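Signed on the plate or signed by hand?

Asked by Pluddale, Thursday

Hi all, bit of a beginner here. I bought a print at the Sivley art fair in August, a big moody harbour thing by Jurgita Juška, and I love it to bits. It's numbered 153/1000 in pencil but the signature looks like part of the printing (same black as the boats). The seller said that's normal. Is it? And should I frame it behind ordinary glass or pay extra?

Nodwood replied:
Quite normal, don't panic! A printed signature with a pencil number usually means the edition was numbered by the publisher – nice to have, but worth less than one she signed herself. Tilt it under a lamp and look for a dent or a shine from the pencil or pen. I've got 6 prints on my stairs and two are like yours.
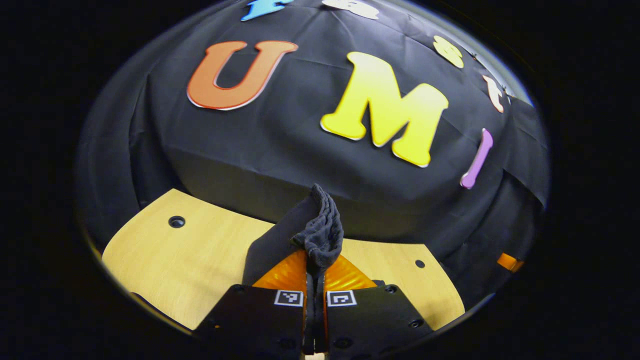 Orange U and yellow M on black cloth

As for glass, I'd pay for the UV sort if it's going anywhere sunny. Mine faded badly behind the cheap stuff. Ask for an acid-free mount too, and don't let them glue it down.

Yusuf replied:
1000 is a big edition. I had one out of 3000 and couldn't give it away lol. Just hang it if you like it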